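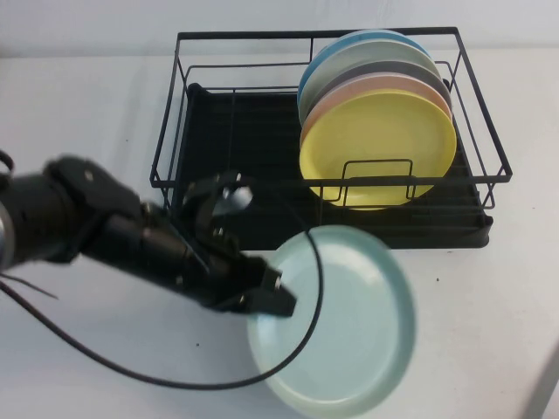 Castport pre-purchase inspection, arm and dish rack station
Inspector: Fitriani Ismail
Budget holder: Sanaa Hamdy
Date: Tuesday, December 1, 2020

1. Cable routing: COMMENT. The cable lies in a loop on the table. Please add cable clips to the order, 50 dollars.

2. Rack and plates: OK. Wire rack on black drip tray. No need to buy another rack before July.
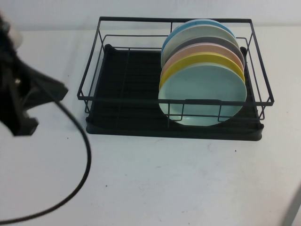
Item 2: six plates upright in the right half of the rack, left half empty.

3. Table surface: COMMENT. Small dark specks and scuffs on the white top. Skevard offers a replacement top for 272 dollars. I would wait with it.
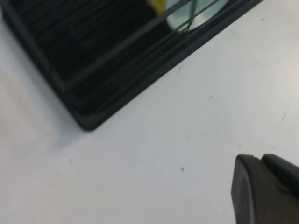
4. Gripper fingers: OK to continue. Keep 500 dollars in the plan for 2 spare sets.

5. Emergency stop: OPEN. Qudah must send the wiring drawing before we sign. Sanaa, kindly ask them again.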